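Oscombe Center: Room User's Guide
Section 4. Preparing the Poltgate Room

4.1 General

This section applies to all groups that reserve the Poltgate Room for rehearsal, construction, or mixed use. It was revised on 16 March 2023 and replaces the single sheet formerly kept at the front desk. The person who signs for the key is the responsible user and must remain in the building until the room has been returned.

4.2 Opening the room

1. Collect the key and the room log from the front desk.
2. Unlock the glass door. Do not force the key. If it does not turn freely, return it to the desk and ask for the spare.
3. Pull the door by the handle until it stands fully open.
4. Check that the walking route through the room is clear before bringing in equipment.
5. Enter the start time and the number of persons in the log.

Caution: Do not wedge the glass door open with boxes, chairs, or folded paper. Use only the rubber stop supplied with the key.

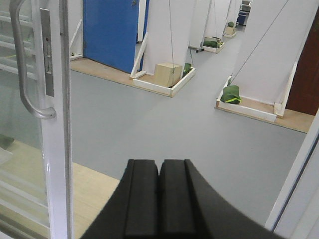

May a group enter before its reserved time to unload?
Unloading is permitted up to 15 minutes early, provided the previous group has signed out and the front desk has been told.

4.3 Clearing the floor

1. Carry loose items to the storage shelf. Do not push them along the floor.
2. Place small parts in a box and write the name of the group on the side.
3. Fold music stands that will not be used and place them on the rack, desk side facing the wall.
4. Keep the pillars and their platforms where they stand. Requests to move them go to Eliseo Valdovinos, extension 315.
5. Sweep toward the back wall, then collect the dust with the pan.

Note: The floor may be cleaned with plain water and a well-wrung mop. Wax, oil soap, and adhesive tape other than cloth floor tape are not allowed.

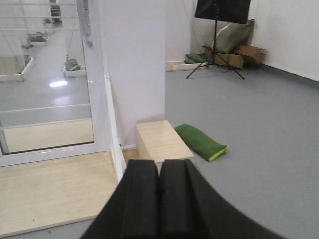
Cushions and other soft furnishings are shared among all groups and must be off the floor before any mopping begins. Shake each one outside and look over the seams. Torn covers are reported in the log and set aside for Nanna Ravn, who arranges repairs. Check low down as well as along the walls: the long green cushion lying beside the wooden block, near the base of the white pillar, needs to be picked up, and so does the larger olive-green one leaning against the back wall. Blocks are stored separately, on the lowest shelf.

4.4 Handling loose window frames

Frames that are not fitted are to be laid flat on a wooden surface for inspection or cleaning. Two persons are required for every lift.

1. Clear the surface of screws, grit, and tools.
2. Grip the frame by its side rails. Never lift it by the thin bars.
3. Lower one end first, then the other -- keep fingers out from underneath.
4. Wipe the rails with a soft, damp cloth and dry them at once.
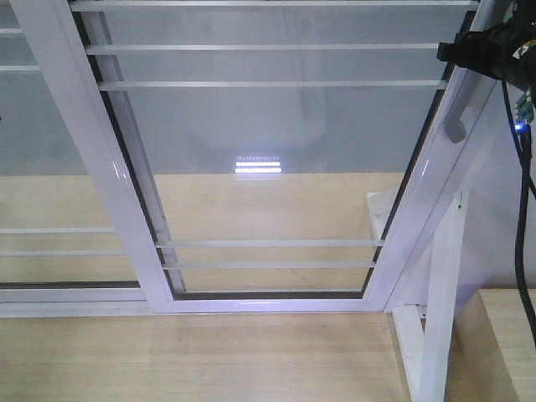
5. Brush any dust out of the inner channel with a dry, soft brush.
6. Check the corners for play. A frame with a loose corner is tagged and may not be stood upright.
7. Place felt between frames if more than one must be stacked.

Caution: Do not set tools, cups, or paint on a frame at any time.

4.5 Returning the room

Close all boxes, switch off the lights, and lock the glass door. Enter the finish time in the log and return it with the key. Damage found on arrival should be reported to Treasa Phelan at extension 51 before the room is used.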